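# Visita al tribunal constitucional de Stirham

Notas de la jornada de puertas abiertas de enero. Fui por mi cuenta, con inscripción previa.
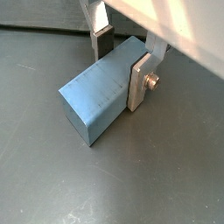
## Llegada y acceso

El edificio está en la calle Plemby, a 11 minutos a pie de la estación. La puerta se abrió a las diez. Hay que enseñar el documento de identidad, pasar el arco y dejar el teléfono en una taquilla. Éramos 22 en el grupo de la mañana.

## La sala de vistas

Es más pequeña de lo que parece en las retransmisiones. Los magistrados se sientan en semicírculo y los abogados hablan desde un único atril, con un reloj delante. Nos explicaron el orden de una vista: primero la parte recurrente, después la defensa de la ley, y al final las preguntas, que pueden interrumpir cualquier turno.

No había vista ese día. Si alguien quiere ver una, el calendario se cuelga en la entrada y el público se sienta en las tres últimas filas.

## El archivo

Fue la parte más larga. Nos enseñaron el expediente Studero contra Vahidi, sobre el trazado de los distritos electorales: 956 folios, sin contar los mapas. La sentencia ocupa menos, pero se lee mal – frases de media página y remisiones a notas que remiten a otras notas. Una archivera comentó que desde el año 2000 se adjunta un resumen de dos páginas. Leí el de este caso y se entiende bien qué artículo se discutía y por qué se anuló una parte del mapa.

## Datos prácticos

- La visita dura hora y media y es gratuita.
- Hay ascensor hasta la sala, pero al archivo se baja por escalera.
- La cafetería estaba cerrada.
- Los resúmenes se pueden pedir en papel en el mostrador de información, que cierra a las 14:00.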